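# Teaching by hand: picking fruit out of a bowl

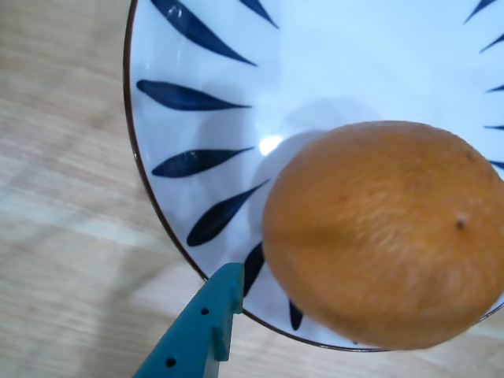 I have been putting off writing this one up for longer than I care to admit, mostly because fruit in a bowl sounds like such a small job that it hardly seems to deserve a page of its own. Then I watched a friend spend a whole afternoon trying to get an arm to do it, and I remembered how many of my own afternoons went the same way, so make yourself a cup of tea and we'll go through it slowly together.

What follows assumes you already have a small arm on a table, a gripper with a camera looking down over the fingers, and some way of driving it from a second, hand-held arm. I use the Nokeo leader arm for driving and the Flutadus recorder for saving the runs, but the advice is the same whatever you have, and where the menus differ you will soon find the matching button.

## Choosing the bowl and the fruit

Start with a bowl that is wide and not too deep. A steep-sided bowl forces the wrist to come in almost straight down, and you will spend all your patience on the angle before you ever touch the fruit. Wide white ones are lovely to work with, though they do shine. A glazed bowl with a dark rim line and a pattern of navy strokes running in towards the middle, like mine, gives the camera plenty to look at, and I have come to prefer it to the plain one I began with.

Mind the glare, all the same. Even a small bright spot on the glaze can wander about as you shift the lamp, and if it sits in one place for every single run the robot may learn to lean on it. Move the lamp a little between batches. You don't need to be scientific about it, a hand's width this way or that is plenty.

For fruit, go for a small orange or something of that sort. The dimpled peel gives the fingers a bit of grip, and it will put up with a clumsy squeeze far better than a plum will (ask me how I know!). Have a few to hand so that you can swap them as you go, and let the stem end face a different way each time you set one down.

## Before you record anything

Drive the arm for a good 20 minutes with the recorder switched off. I know, I know, everyone wants to get straight to it, and I was just the same. But your hands need to find out how far the follower lags behind you, and how hard a squeeze is really a squeeze, and you don't want that learning saved among your good runs.

While you're practising, sort out these few things:

- Set the bowl where you can reach both sides of it without locking your elbow.
- Put a bit of non-slip matting under it if your table is smooth.
- Lower the gripper's closing force until it holds the fruit without denting it.
- Check that the camera still has both the fruit and at least one fingertip in view when you are right down at the bowl.

That last one catches people out. From high up everything looks splendid, and then you come down close and the orange fills half the picture and slides out at the side. A glimpse of one teal fingertip beside the peel is enough to work with, but if neither finger is showing, tilt the camera and try again.

## Making the approach

Come in from above and slightly to one side, with the fingers open wider than you think you need. Aim for the gap between the fruit and the wall of the bowl, and bring the first finger down over the rim. A light brush against the edge does no harm. Pressing on it does, and you will feel the leader arm go oddly heavy in your hand when that happens, so ease off and lift before you carry on.

If the orange is resting close to the side, nudge it gently towards the middle first. Do this in the recording, by the way, and don't be tempted to reach in with your own hand to help. The robot will one day meet an orange against the side of a bowl when you're off making lunch, and it will want to have been shown what to do.

Go slowly over the last little stretch. If the fruit looks smeared in your playback, you were probably moving too quickly for the camera, or the room was too dim for it. One slightly blurred picture is nothing to fret over. A whole run of them is worth recording again.

## Closing and lifting

Close the fingers, then wait. Count to 2 in your head before lifting. That little pause feels silly while you're doing it, but it makes the moment of the grasp very clear in the recording. Lift straight up until you are well clear of the rim, and only then swing across to wherever the fruit is going. Set it down, open, and back away before you stop the recorder.

## How many runs, and what to keep

My last batch came to 79 runs, spread over several evenings, and I threw out 7 of them where I had dropped the fruit and simply given up. Fumbles that you recover from are well worth keeping. Name each batch with the bowl and the lamp position, so you can find it again later, and make a copy somewhere safe before you start trimming.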